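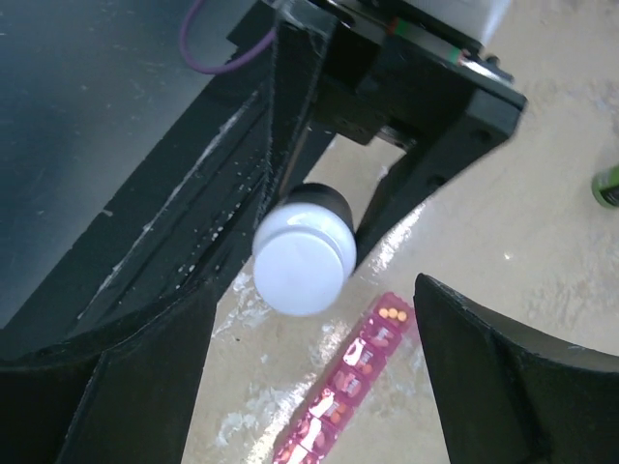
Praria notebook, table set B
April 7, 2022
Entry: M. Escobedo. Read through by F. Palacios, his remarks marked FP.

Purpose

Settle the kitchen-table layout for the medicines part of Praria and write down what stands where, so that it can be set up again without me. The last layout note only said "fruit at back, rest as usual". Two people have since read that in two different ways.

Table and light

Top is the 600 mm square one, beige with the mottled marble-like finish. Walls on three sides, pale lavender grey, front left open. Meter laid flat in the middle of the top reads 400 lux with the overhead panel at 4000 K and the blind down. With the blind up the reading drifts with the weather, so blind stays down.

Surface wiped with a barely damp cloth, then a dry one. No solvent. The previous top went dull in patches after isopropanol and I don't want to order another from Sumard.

The beige is kinder to the white bottle than I expected. Against the old white top the cap disappeared at anything beyond arm's length. On this one the edge of the cap can be picked out, though the mottling does break up the outline a little at the shoulder. The pink pill organiser has no such trouble. FP: would like a grey card comparison before we call it better. Fair. Not done yet.

Layout, back row first

Fruit goes at the back centre, in the dark grey oval tray. Grapes at the front of the tray, the dark red bunch, spread so that they don't stack up. Lime at the left end. Two red apples towards the back, touching. Small fruit goes in beside the apples and should be wedged, otherwise it rolls when the tray is shifted. Pineapple to the right, leaves up. It is the small one; the large one from the first set is back in the cupboard and should stay there, as it hid everything behind it.

Tin with the orange label in the back left corner. The small green can with the white top stands further in, between the tin and the tray. Leave a finger's width between can and tray or the two get dragged together.

Green glass bottle with the dark cap behind the tray, to the right. Paper cup in the back right corner.

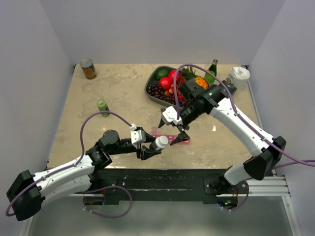 The cup needs a decision. At present it is a catch-all for crumpled waste, and FP emptied it on Tuesday thinking it was rubbish, which in a sense it was. Either it is part of the set and gets written on the list with its contents, or it goes. I have put it on the list for now, contents "white, crumpled", and will ask Sandoval whether their home-visit notes have people keeping a cup like that on the table. If they don't, it comes off.

White bottle

Small plastic bottle, white cap. From the Flilenia sample box, no other source so far. Filled weight 60 g on the bench scale, cap on, filling is dry rice. Rice chosen for being quiet compared with the glass beads, which rattled badly. Cap is hand tight plus a slight nip. Do not use the torque driver on it, the thread is soft and we have already lost one that way.

Standing, it is stable on this top. Lying down it rolls if the table is touched, and it will roll a good way before the shoulder stops it. When it has to be put down on its side, put it crosswise to the front edge.

Check the rim of the cap for dirt before each round. Any mark on white shows, and we end up discussing the mark.

Pink organiser

Sits in the front half of the table, clear of the tray. Lids shut at the start. I filled only one compartment. FP: asks if empty compartments change how people handle it, since there is no weight and no sound. Probably. To be looked at when the Flilenia placebo tablets arrive, promised for July.

Setting up, order of work

1. Wipe the top, let it dry, blind down, panel on.
2. Tray empty into position at back centre. Fill it in place: apples, lime, small fruit, grapes last. Carrying it full disturbs the grapes every time.
3. Pineapple to the right.
4. Tin, green can, green glass bottle, paper cup.
5. Organiser, then the white bottle last.
6. Compare with the layout sketch taped inside the cupboard door and correct before starting. Small fruit is what usually ends up wrong.
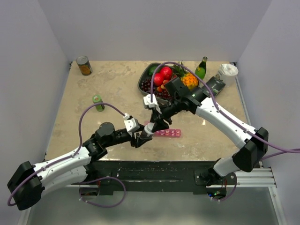
Open points

Grey card comparison, beige against white top (ME).
Cup in or out, pending Sandoval.
Second white bottle as a spare. Flilenia quote a minimum order of 600 and we need one, so ask for loose samples again (FP).
Scuffing on the rail along the front edge. Cosmetic, leave it, but wipe off the white residue before it gets onto the cloths.
Sketch in the cupboard still shows the large pineapple. Redraw.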